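Speaker notes – "Your Font Is Not a Strategy"
Web meetup, 11/23/21. Slot is 25 minutes with questions. Talk slowly, you always rush the first part.

Slide 1. Title. Say hello, say what I do (fix websites after somebody else has improved them). Ask who has sat through a redesign in the last year. Wait for hands.

Slide 2. Let people settle.

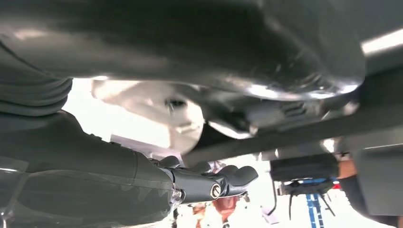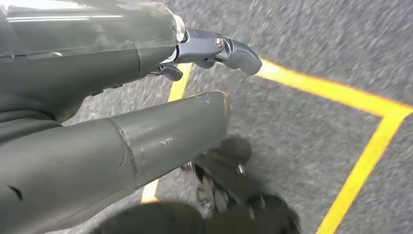 Slide 3. The claim. Every redesign deck I get sent says the new look will "build trust." Ask the room: trust measured how? In the decks I've read, the answer is a survey of people who already work there. Pause. Don't get smug about it.

Slide 4. Brotside. Small shop site, 300 product pages. In September they swapped a plain system font for a custom one called Grukwood, four weights, loaded on every page. The reason given was "personality." I asked which page used the fourth weight. The footer. One word in the footer.

Slide 5. What changed. The home page text came in late, then jumped when the font showed up. On my old phone I hit the wrong menu link twice. The owner said she didn't see it. Of course she didn't – she had the font cached.
(If someone asks about sales: I don't have the numbers and I wouldn't believe them if I did. They changed the prices the same week.)

Slide 6. Contrast. Put up the two gray text samples and don't speak for a bit. The left one is what the style guide asked for. Read the small print out loud if you can. I can't from the lectern.

Slide 7. The Dimutix theme. Seven heading sizes. Ask why a page with one heading and five paragraphs needs them. I have yet to see a good use for the last three, though I'm willing to look at one over coffee. Same theme sets body text to a line width that runs clear across a desktop screen. The demo page hides this by having hardly any text on it. Most demo pages do.

Slide 8. "But it tested well." Go easy here, there may be Major users in the room. Major is the testing tool Brotside paid for. It gave the old page a score of 89 and the new one a higher score. Then open both pages and try to read a paragraph. A score tells you what the tool looks for. Mine looked for a font file and was pleased to find one.

Slide 9. What I would do first. Bigger body text. Darker text. Shorter lines. Leave it alone for a month. Then, if you still want the fancy font, put it on the headings and see whether anyone writes in. I doubt they will, either way.

Skip slide 10 if past the 20 minute mark. It's the fallback font table and nobody at the back can read it anyway.

Slide 11. Questions. Likely ones:
– Variable fonts? Fine, check the file size before you believe the sales page.
– Dark mode? Separate talk. I have doubts about that too.
– Did Brotside switch back? Half. Headings stayed, body text went back to the system font.

Bring the long cable. Leave the two sample pages open in tabs before starting, the wifi there is poor.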